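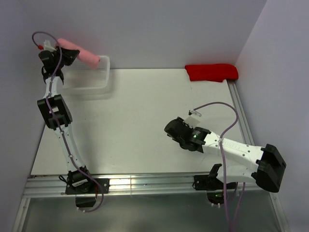
Clothing Reuse in Felen: What Happens to Donated Shirts
Final project report, Introduction to Waste and Materials
2024-06-01

1. Background

Our group wanted to find out where donated clothes go after they leave the drop-off bins in Felen. Most people we talked to at the start believed that everything in the bins ends up on a store rack in town. We picked knit shirts as our focus so that the amount of data would stay manageable. Shirts are also the item people give away most often, at least going by the records we were given.

The bins in Felen are run by Sustivow, a nonprofit that also operates a sorting hall and a secondhand store in Stivska. They let us look at their intake sheets from December and gave us time in the sorting hall. We had also hoped to include the bins on the Chauvin side of the river, but those belong to a different operator who did not reply in time.

2. Method

The December sheets list 3239 items of all types. We did not try to follow all of them. We took the entries for knit shirts, which came to 478, and wrote down which stream each one was sent to: store, bulk export, wiping rags, or disposal. Where the sheet was unreadable we left the item out of the percentages.

We also sent a short survey to households in Felen. Around 200 came back. The questions covered how often people donate, what condition the clothes are in, and whether they wash them first.

3. Results

Of the readable shirt entries, 39 percent went to the store. The next largest group went to bulk export, and rags came third. Disposal was the smallest stream, but it was larger than we expected for clothing that somebody had thought worth giving away.

The main reasons written on the sheets for rejecting a shirt were stains under the arms, stretched necklines, and pilling. Holes were mentioned less often. Soft knit fabric is harder to grade than woven fabric because it does not hold its shape on the table, and a small snag can be hidden in a fold until the cloth is pulled flat. 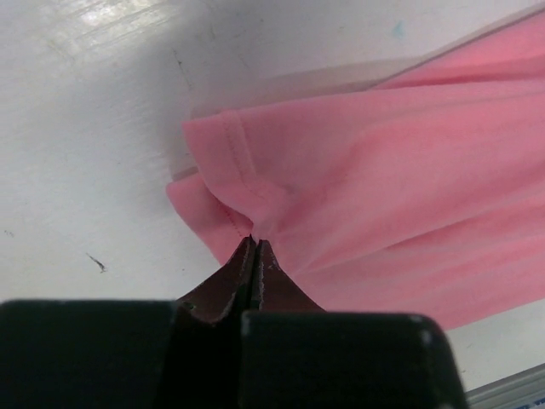
Grading got easier for me once I stopped looking at the color and checked the neck and hem first, one sorter wrote in the comment box on our draft, adding that the report should say more about smell. A shirt that smells of smoke or storage is pulled even if the fabric is fine, and the intake sheets have no column for it. We went back and found several entries marked only "other," which may be these.

In the survey, most people said they wash clothes before donating. Fewer said they check for stains. Several wrote that they put worn-out items in the bin on purpose — they assumed the fabric would be recycled into new thread. Sustivow does not do this, and has no buyer in the area who does.

4. Problems with the data

One month is a short period. December may also be unusual, with people clearing closets before the holidays. The survey went out through a school mailing list, so families with children are probably overrepresented. Two of us entered the sheet data separately and disagreed on some of the handwriting, mostly on whether an entry said "rag" or "bag."

5. Suggestions

The label on the bins says "clothes and shoes" and nothing else. We suggest adding a line about stains and odor. We also suggest a column for smell on the intake sheet. A follow-up project could compare December with a summer month, and could ask the Chauvin operator again, earlier in the term than we did.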